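Storing a pineapple upside down – does it do anything?

marisol_a
My sister swears you have to stand a pineapple on its crown overnight so the sugar runs back through the fruit. I don't buy it. Sugar isn't syrup sloshing around in there.
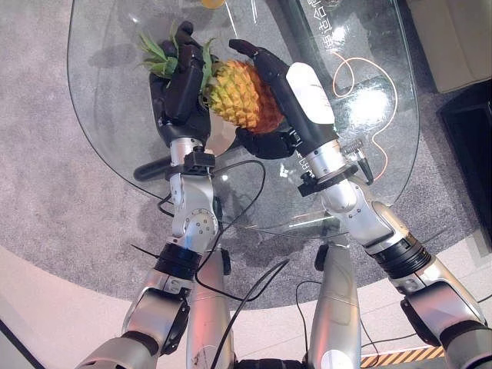 I go by color and smell. Yellow-orange rind, sweet smell at the base, cut it Tuesday. Pulling a leaf out of the crown tells me nothing either.

Hallton14
Have you tested it? I did two from the same store and the flipped one was better.

marisol_a
Two pineapples isn't a test. Did you know which was which when you tasted them?

Hallton14
Well, yes. Still sweeter.

marisol_a
Then I'll stay doubtful. Mine goes on a plate when it's time to cut and that's all the ceremony it gets.

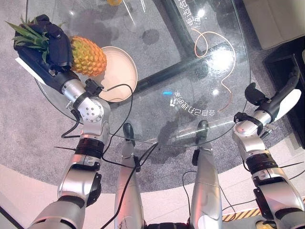
Chanida Rungrueang
Pineapples don't get sweeter after picking, flipped or not. They only get softer. I'd worry more about a plate that shallow – the juice will go all over the table.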